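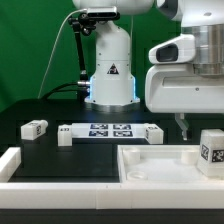

Meriem Kamel reckoned they'd be doing our ironing by November, and she said it loudly enough that the whole tea queue at Bromus turned round.

May 28, 2021
By Staff Writer
14 comments | 59 shares

I told her I'd believe it when one of them could pair my socks. She said socks were easy (she has never met my socks) and that the two white arms down on the black table had only been at it since Easter, so give them a chance!

Now, I've packed shelves at Bromus for years, and I know what a chore is. A chore is a thing that moves when you don't want it to. Those arms had white blocks with little black-and-white squares printed on them so they could tell what was what, and pegs, and a tray with a nice raised edge. Nothing in my kitchen has a square printed on it. My mum's kitchen, fitted in 1962 and never touched again, hardly has a straight side.

"Then stick labels on it," said Meriem.

So I did. I went home with a sheet of labels from the stockroom and did the kettle, the bread bin, both taps and, after a glass of wine, the cat. Mum came down in her dressing gown and asked was I selling the place.

"It's for the robots," I said.

"Can they do the oven?"

"Not yet."

"Well, what can they do?"

I had a think. I'd stood and watched on my break that week, with my crisps, for longer than I'd admit to Meriem, and I'd got oddly fond of the one with the blue glow round its foot. "Blocks," I said.

Mum looked at the oven, then at the cat, who was working the label off his back with great patience and a lot of tongue. She put the kettle on and peeled its label off so she could see how full it was.

"You can do the oven, then," she said, and passed me the gloves.

287 people liked this story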